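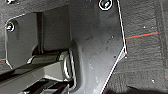 我一直认为，家里的东西能用螺丝固定，就不要用胶粘，也不要用一次性的卡扣。这个看法是修东西修出来的。两颗螺丝，一块深灰色的支架，旁边一根横着的金属杆，杆和支架相接的地方套着银亮的金属环或是卷绕的卡簧，这样的结构看上去不讲究，支架表面还带着划痕和白点，可是懂一点手工的人看一眼，就知道该从哪里下手。螺丝头露在外面，等于告诉你这里可以打开。现在很多产品把螺丝藏在贴纸和胶垫底下，有的干脆没有螺丝，外壳压合以后就再也分不开。厂家说这样美观。我不觉得一颗螺丝头有多难看。

前年我在Lillcombe租房子，房东留下一把折叠椅，靠背的转轴松了，坐上去往后仰。我花了一个晚上把它拆开，里面就是一根轴、两个垫圈和一个弹簧。垫圈磨薄了，换两个新的，装回去，用到搬家那天都没有再松。后来我在Skerkthorpe买了一把新椅子，价钱是837，坐了不到两年，扶手的连接处裂了。我想拆下来看看，翻过来找了半天，没有一颗螺丝。打电话给售后，对方很客气，说这个部位不提供配件，建议整把更换，可以给老客户优惠50。

我没有换。我用一条扎带把扶手捆住，难看，但是能坐。

有人会说，人工这么贵，修不如买。这话在账面上常常是对的。Brestcombe有一家修理铺，我去过几次，换一个铰链收66，工钱占了大半，零件本身没多少。如果是一件便宜的小东西，这个价钱确实够买新的。但是这笔账只算了一次。一件能拆的东西，第一次找人修，第二次自己看着也会了，工具买一套可以用很多年。不能拆的东西，每坏一次都要从头付一遍钱，还要花时间去挑，去等送货，去处理旧的那件。大件家具扔起来尤其麻烦，我住的楼没有电梯，搬一张坏掉的沙发床下楼，比修它累得多。

说到沙发床，我想多讲几句，因为这类带活动部件的家具最能看出做工。买的时候大家摸面料，试软硬，很少有人蹲下来看底下的滑轨和支架。我的建议是一定要蹲下来看。看螺丝是不是常见的规格，看活动的杆件能不能单独取下，看弹簧和卡环有没有地方伸手进去。支架有划痕没有关系，展厅里的样品被人推来拉去，有划痕是正常的。要担心的是那种干干净净、一条缝都看不到的，出了问题你连毛病在哪里都不知道。

我也不想把过去的东西说得太好。老家具里有不少螺丝拧歪的、孔打偏的，拆开以后装不回去。我自己就毁过一个抽屉，滑轨的螺丝滑丝了，硬拧，把木头拧裂了。所以能拆只是个起点，厂家还得把零件卖给你，最好再附一张图，写清楚每颗螺丝多长。Fung这个牌子的柜子在这方面做得不错，我家那个用了好些年，铰链换过，说明书还夹在柜门背后，上面的零件编号到现在还能订到货。它的柜门关起来声音有点大，漆面也一般，我还是愿意推荐。

保养的事也顺便说一下。活动部件的螺丝，换季的时候拿螺丝刀试一遍，松了就紧一紧，不要拧死。金属杆擦干净，灰积在接口里最伤零件。地毯和织物的细毛也容易卷进滑轨，吸尘的时候把滑轨一起吸了。这些活加起来用不了半个钟头，可是我认识的人里面很少有人做，大多是等到有响声了才去管，那时候往往已经磨坏了一边。

价钱上我的底线是这样的：超过2000的家具，如果店员答不出活动部件能不能单独换，我就不买。问的时候不用客气，直接请他把东西翻过来。有的店员会去找经理，有的会说从来没有人问过这个。从来没有人问过，所以他们不用准备答案，这也是我写这篇东西的原因。下次去看家具，请带一把螺丝刀，不一定用得上，放在包里就行。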